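Brinlow Tile Notes
Posted March 2020
Last updated March 2020

1/ Grout joint width, part two. The February posts covered floors. Walls get their own set of numbers.

2/ Start with the tile, then pick the joint. Measure a dozen pieces from different boxes. If the largest and smallest differ by 2 mm, a 2 mm joint can't absorb it and the lines will wander.

3/ The Kang mosaics come on mesh sheets. The joint between sheets has to match the joint inside the sheet, or the grid shows up from across the room. Dry-lay before mixing anything.

4/ Irregular tile is a different problem. Bindasine's crazy-cut pieces have no fixed joint. I set a minimum and a maximum, and trim any piece that falls outside – usually with nippers, then a rub stone.

5/ Inside corners: leave the last joint free of grout and fill it with flexible sealant. Two walls move separately. Hard grout in that corner cracks.

6/ Where two patterns meet at a corner, run the busier one first and finish it to a full edge if the layout allows. Cuts are easier to hide in the irregular side.

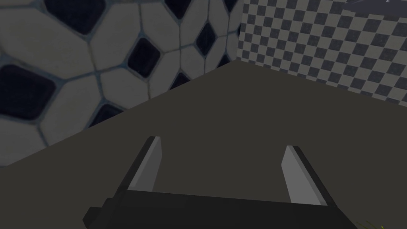

7/ Coverage. A small mosaic uses far more grout per square foot than a 600 mm tile. The last Tikwood job was 214 square feet of wall and the mosaic side took most of the bags.

8/ Sanded grout for wide joints, unsanded for narrow ones. Check the bag for the limit – it varies by maker.

9/ Sealers next time. Still waiting on the test boards to cure.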